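给牡蛎找老家：从一条旧帆船的航海日志说起
讲稿备注（自己看的，念的时候别照着念，上次照着念被笑了）

分享 50　评论 2

开场

先等大家坐定。后排的朋友往前挪一挪，前面空着也是空着，我嗓门虽然不小，讲到后半段会越来越低，这是老毛病。茶水在门口，想喝随时去倒，走来走去不影响我。

自我介绍从简。就说我在奥尔纳里（Ornari）湾边上长大，外公在码头修过船，我自己念的是历史，后来不知怎么的跟一帮搞海洋生态的人混到一块儿去了，一混就是好些年。今天要讲的事情，一半在档案馆的阅览室里，一半在退潮以后的泥滩上，两边的人平时不大说话，我夹在中间，倒是听了不少有意思的东西。

先问一句：在座有没有人吃过奥尔纳里本地的野生牡蛎？（停一下，看有没有人举手。估计只有年纪大的几位会举。如果有人举手，请他说两句什么味道，别打断，让他说完。上回在图书馆那场，有位老先生讲了好一阵子，讲得比我好。）

接着说我外公。他说小时候冬天饭桌上牡蛎是不值钱的东西，家里来客人了反而不好意思端出来。牡蛎壳铺路，铺院子，烧石灰，还有人拿来压咸菜缸。到我记事的时候，湾里已经捞不到了，市场上卖的都是外地运来的养殖货。我小时候以为“湾里有牡蛎”是外公编的故事，跟他讲的其他海上怪事一样，听听就算了。

一、拉西尔顿号是条什么船

拉西尔顿号（Lasilton）是条两桅的采蛎船，木头的，吃水浅，船底平，专门在浅水里拖耙网。这类船在我们这一带曾经很普通，普通到没人想着要留一条下来，等有人想起来，基本都烂在河汊里了。拉西尔顿号能留下来，靠的是运气。它退下来以后先给人当过驳船，运过砖头和煤，又被改成过一个水上的小铺子，卖绳子和油漆，再后来搁在泽因（Zein）河口的滩上，桅杆也没了，甲板上长草。

这里可以放慢，讲船型。听众里如果有懂船的，会问帆装，所以备一下：前桅挂四角的斜桁帆，主桅也是，前面另有一面三角帆。耙网从舷侧放下去，船横着漂，借潮水的力把耙网拖过蛎床，所以船长对潮水得熟到骨头里去。风大了拖得太快，耙网会跳起来，什么都捞不着；风小了船又不动。真正的好手能把帆收放到刚刚好，让船贴着水流慢慢蹭。我外公管这个叫“哄船”，说船跟小孩一样，要哄。

（这一段容易讲长，看着点时间。）

船的来历讲完，要讲到日志。拉西尔顿号的最后一任船东家里搬房子，从阁楼里清出来一只木箱，里面是日志本，前前后后400页上下，有的页粘在一块儿，有的让老鼠啃了角。家里人本来要拿去当废纸，幸亏他们家媳妇是教书的，看见上面有字就舍不得扔，送到了镇上的档案室。档案室当时也没地方放，在走廊柜子顶上又搁了好久。

我第一次翻到那几本的时候，说老实话没看出什么名堂。采蛎船不是远洋船，没有鲸鱼，没有风暴，也没有什么异国港口，每天早出晚归，写的都是“东南风，轻，潮落时在某某处，得若干筐”。一页一页看下去，全是一个样子。我看了一下午，最大的收获是学会了认那位船长写的“风”字，他写得像个歪帽子。

让我改了主意的人是上田千代（Chiyo Ueda）。她研究海底底质，那阵子在做湾里的沉积物取样，到档案室来找老海图，跟我坐一张桌子。她探头过来看了一眼，问我：这个“某某处”是哪儿？

我说我怎么知道，大概就是他们自己叫的地名吧。

她说，那你得知道呀，这就是蛎床的位置呀。
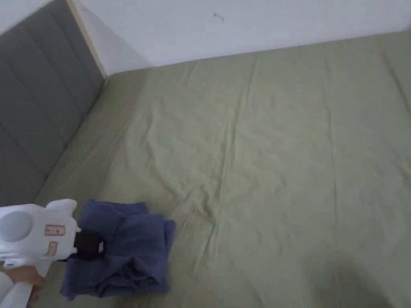
这句话我记到现在。我们学历史的人看一份日志，先看谁写的，给谁看的，有没有编造，跟别的材料对不对得上。我盯着那位船长的笔迹看了那么久，就没想过他每天写下来的那些小地名，“老妇人凳子”“歪桩子外头”“面包炉”，合在一起就是一张海底的图，只不过他没画出来，因为他用不着画，图在他脑子里。

二、把地名变回地方

这部分是整个讲座里我最喜欢的，也是最啰嗦的，请大家多担待。

怎么找呢？老法子是问人。我们把日志里的地名一个一个抄下来，拿着去找还健在的老渔民，在人家厨房里坐着，喝人家的茶，一坐就是半天。很多地名他们听过，可是说不准；有些地名两个人说的不一样，差点当着我们的面吵起来。“面包炉”这个名字最有意思，有人说是因为岸上有座面包炉，船对准了炉子的烟囱就到了；有人说不对，是因为那块儿的海底是圆鼓鼓的，耙网拖过去一上一下，像面包炉的拱顶。

后来我们在一张旧的地产图上真找到了一座面包炉，在岸边一个农庄的院子里，现在那儿是加油站。所以头一种说法有依据。可是千代她们拿测深的数据一看，那块地方的海底确实也有一道隆起来的坎。两边都有道理，那两位老先生听了都很满意，各自觉得是自己赢了。

（这里一般会有笑声，等一等。）

再说看方位的办法。以前的人没有卫星定位，靠的是“叠标”，就是岸上找两样东西，前后对齐了，你就在这条线上；再从另一个方向找两样东西对齐，两条线一交叉，位置就有了。教堂的尖顶压在粮仓的山墙上，灯塔刚从岬角后头露出来，这种话在日志的页边偶尔会有，写得小小的，多半是船长生病、让儿子代他出海的时候写给儿子看的。我们应该感谢他生的那几场病。

麻烦在于，岸上的东西会没有。粮仓拆了，大树砍了，教堂的尖顶有一年被雷劈过，重修的时候挪了位置，矮了一截。所以得先把岸上的老样子一点点拼出来，才轮得到去算水里的位置。地籍图、明信片、保险公司的火灾记录，还有人家结婚时在门口照的相，背景里有半截烟囱，统统有用。我有好几个晚上就趴在地板上，摊着一地的复印件，拿尺子拉线，猫从上面走过去，又得重来。

说到这里，一定要提齐亚妮娅·庞塞（Zyanya Ponce）。她是开船的，在湾里跑交通船跑了大半辈子，她看我们算出来的点，看了一遍就说，这个不对，这个也不对，你们这个点落潮的时候船根本进不去，拉西尔顿号就算是平底的，它也不能在草地上走。我们回去一查，果然，是把大潮的日子当成小潮的日子了。从那以后每一批点出来，都先请她过目，她拿支红铅笔，坐在驾驶台里，一边等客人上船一边给我们打叉。

这个项目叫斯科南斯（Skornance），名字也是从日志里来的，是湾里一道水下沙脊的土名，现在海图上没有。名字拗口，申请经费的时候人家老写错，不过我们都舍不得换。

三、去看一看水底下还有什么

对出来的点，凡是两条叠标能交叉上的，再经过庞塞那支红铅笔，留下来的我们就去看。怎么看呢，先用声呐扫一遍，然后下抓斗取样，浅的地方等大落潮，直接穿着雨裤走过去。

我得讲讲第一次下滩。那是一个一月（日志里说一月的蛎最肥，我们倒也不是为了这个，是因为那个月有难得的大落潮），天还没亮，清晨五点多，戴着头灯，一脚下去泥到小腿，拔出来靴子留在里面。我一个坐阅览室的人，走得最慢，前面的人都停下来等我。走到“老妇人凳子”的位置，千代蹲下去，把手插到泥里，一直插到胳膊肘，摸了一会儿，摸出来一片壳。

那片壳比我的手掌还大，厚得像块瓦。

（把壳传下去给大家看。提醒自己：壳装在蓝色布袋里，讲之前放到讲台右手边，别又忘在车上。请大家轻一点，边缘会割手。）

大家手里传着的时候，我接着往下讲。壳上有一圈一圈的纹，跟树的年轮有点像，可是不能直接一圈算一年，它冬天停一停，夏天长得快了也会留印子，得切开来看里面的铰合部。实验室的同事看过了，说这样大的个体活的年头很长，现在市场上的养殖牡蛎年纪轻轻就上桌了，没有机会长到这么大。

泥底下的壳不是零零散散的一两片，是一层。探杆插下去，先是软泥，再往下“咔”的一声，碰到硬的了，挪一步再插，又是“咔”的一声。那个声音我特别爱听。一整片蛎床就在下面，死是死了，让泥盖住了，骨架还在。

有人会问，盖住了是什么意思，是不是泥把它闷死的？这就讲到比较难过的部分了。按我们现在的看法，原因是好几样搅在一块儿：采得太狠，耙网把隆起来的礁一年一年地耙平了；礁一平，周围的水流就变了，泥沙更容易落下来；上游又砍林子、开田，冲下来的土多了；后来再来一场病。日志里能看出一点影子来。早先的本子里，船长出去半天就回来了，到了后面几本，他跑得越来越远，去的地方名字越来越生，筐数却一年不如一年。他自己没写过一句抱怨的话，就有一回在页脚写了三个字，“又空了”。

我每次讲到这里都想多说两句，因为很容易把这些采蛎的人说成坏人。我不愿意这么讲。他们要养家，船是借钱造的，邻居去捞你不去捞，蛎也不会给你留着。而且他们也不是没想过办法，日志里记过几次把小蛎倒回去，也记过几条船的人凑在一起商量歇一季，商量完了，第二年大家还是都出去了。这个事情放在今天，我看也没有好办多少。

四、老地方，新牡蛎

那么找到老家以后呢，能不能请它们搬回来？

道理不复杂。牡蛎的幼体在水里漂一阵子，就要找个硬的东西贴上去，从此一辈子不挪窝，它们最喜欢贴的就是别的牡蛎的壳。湾里现在缺的就是硬底，到处是软泥，幼体漂来了也没地方落脚。老蛎床底下有那层壳托着，上面再铺新的壳，不容易往下沉，这是千代的主意。她拿两种地方做对比，一种是按日志找到的老床，一种是随便挑的软泥滩，水深和潮流都差不多，各铺一片。

铺的壳从哪里来？从饭馆来。镇上的馆子把吃剩的牡蛎壳单独收起来，倒在码头后面的空地上，晒够了时候，把上面带的脏东西都晒没了，再装袋。我们头一回铺了300袋，从早铺到晚，庞塞那条船的甲板上全是，她说她跑了这么多年船，载过新娘子，载过羊，没载过这么臭的。其实晒过以后真的不怎么臭，是她鼻子太灵。

袋子的事要交代一下，因为总有懂行的听众会问。开始用的是塑料网，大家都觉得别扭，为了救海再往海里扔塑料，说不过去。后来换成了麻的和一种椰壳纤维编的，缺点是烂得快，有时候壳还没长到一块儿去，袋子先散了。现在还在试，没有定论，谁家里有做绳网的亲戚，散场以后请来找我，我是认真的。

结果怎么样？老床上铺的那一片，头一个夏天过去就看到有小蛎贴上来了，只有指甲盖那么大，薄薄的，对着光能透亮。软泥滩上那一片，沉下去了一大半。我不想把话说满，毕竟时间还短，牡蛎是慢性子，中间来一场大洪水或者一场病，都可能从头再来。但是那天在滩上，大家轮流凑过去看那一小片指甲盖，没什么人说话，有一位平时最爱讲笑话的也没讲。

（这里缓一缓，喝口水。） 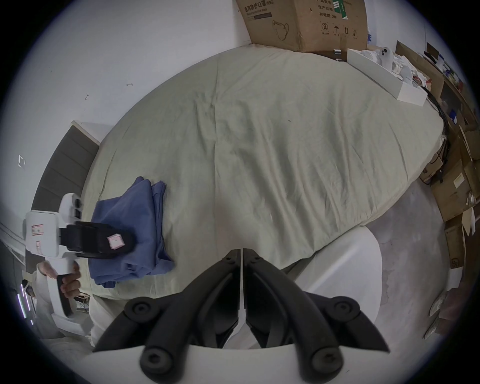
五、船怎么办

讲完水里的，回到拉西尔顿号。总有人问我，船现在在哪儿，能不能去看。

能看，在泽因河口的老船棚里，棚子是开着的，不收门票，就是路不太好走，下过雨最好穿雨靴。船已经从滩上挪进来了，架在木墩子上，慢慢让它干。木船在泥里泡了那么多年，不能一下子晒干，一下子晒干了板子会裂，所以头一年每天都要给它洒水，往后越洒越少。

要不要修到能下水，大家意见不一样，我把两边都说说。一边说船就是要在水里的，放在棚里等于标本，再好看也是死的；而且修船的手艺也得靠修船来传，现在会弯船肋的师傅就剩那么几位了。另一边说，要修到能下水，船壳板得换掉一大半，换完了它还算不算拉西尔顿号？还有造船用的那种弯料，要找天生长弯的橡树，如今找一棵合适的都难，为了一条船去砍老树，跟我们在湾里做的事情是不是拧着？

我自己的想法摇摆过好几次。有一阵子我特别赞成下水，连它扬着帆从岬角后面转出来是什么样子都想好了。后来有一天在船棚里，我把手伸到舱底去，摸到肋骨缝里还卡着碎壳，小小的，压得很紧，是当年一筐一筐往里倒的时候漏进去的。换板子的时候这些肯定是要清掉的。那天回来我就又犹豫了。

眼下定下来的是折中的办法：老船先稳住不动，做详细测绘，每块板子、每个钉眼都画下来，将来如果有钱，照着图另造一条小的，拿来带学生出海，也可以运壳。图已经画了一部分，讲座结束后放在侧面的桌子上，欢迎翻，请别把茶杯压在上面。

六、可能会被问到的（自己先想好）

问“什么时候能吃上”。这个每场都有人问，问得最多的就是这个。老实回答：这一批不吃，请大家高抬贵手。水质是一条，再一条是它们现在的用处是让后来的小蛎有地方贴。想吃的话，隔壁湾的养殖户做得很好，吃完了壳请留给我们。

问“牡蛎能把水滤干净吗”。能滤，一只成年的牡蛎只要水温合适，一天能过滤不少水，但不要指望靠它收拾一切，上游该管的还得管。有人喜欢拿一缸浑水一缸清水做演示，很好看，我也看过，看完容易觉得事情很简单。

问“日志能不能看原件”。原件太脆了，已经扫描，阅览室的电脑上都能看。有几页粘着的还没揭开，修复的师傅说不急，急了就毁了。如果有人愿意帮忙认字，我们每个月有一个晚上聚在一起认，最多坐50个人，目前远远没有坐满，有热汤。不需要什么基础，会认那个像歪帽子的“风”字就可以毕业了。

问“别的船的日志还有没有”。一定有。我敢说在座各位家里的阁楼、床底下、谷仓里，就有人压着一本。哪怕只有半本，哪怕全是买绳子买油的账，也请先别扔，给我打个电话，我自己上门去看，不用你们搬。记账的本子有时候比日志还好用，某一年突然开始买更长的拖绳，那多半是近处浅处捞不到，要去深处了。

问“你们算错过没有”。错过，多了去了。除了潮水那一次，还有一次把一个地名当成了蛎床，兴冲冲带着人去插探杆，插了一上午全是泥，后来才搞明白那是船长一个表亲家的码头，他中午去那儿吃饭。

收尾

感谢的人：档案室，饭馆的各位，船棚那边，千代和庞塞（庞塞如果在场请她站起来，她多半不肯，别勉强），还有当年舍不得把箱子扔掉的那位老师，她已经不在了，她女儿今天可能会来，进门的时候留意一下。

提醒下一次下滩的时间看门口的单子，带手套，带一双不心疼的旧鞋，小孩要有大人跟着。开车来的请停在堤内，堤外那块看着是平地，涨潮会淹。

把壳收回来，放进布袋。

分享 50　评论 2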